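Progress report to the Tonska Fund
School fruit and snack program, second period, through June

Deliveries now reach 7 schools, up from four at the end of the first period. The two schools in Flornar joined in March after the district sorted out cold storage. We served 2,732 snack portions in the period against a plan of 3,000. The shortfall comes from the spring break week, which we had left in the plan by mistake.

Spending is on track. The van lease with Vondico was renewed at the old rate, and the insurance is paid through the end of the year. We have $1,000 left in the equipment line and would like to move it to produce, where prices went up in April. Please let us know if this needs a formal request or if this report is enough.

Supply was uneven. Demirtaş filled every order, but twice the apples came a day late and we sent crackers instead. We now place orders by noon two days ahead — this has worked so far.
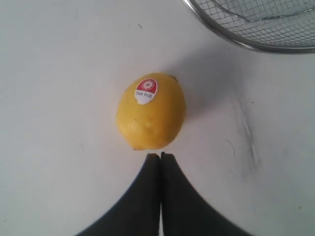
Parent surveys went out in May and 179 came back. Most parents were happy with the program. The common complaint was that the menu was sent home too late to be useful, so starting next period it will go out with the school newsletter. A smaller group asked for more cut fruit for the younger grades. That means more prep time, and we have not costed it yet.

Still open: the food safety refresher for new staff, and a second set of crates for the Flornar route.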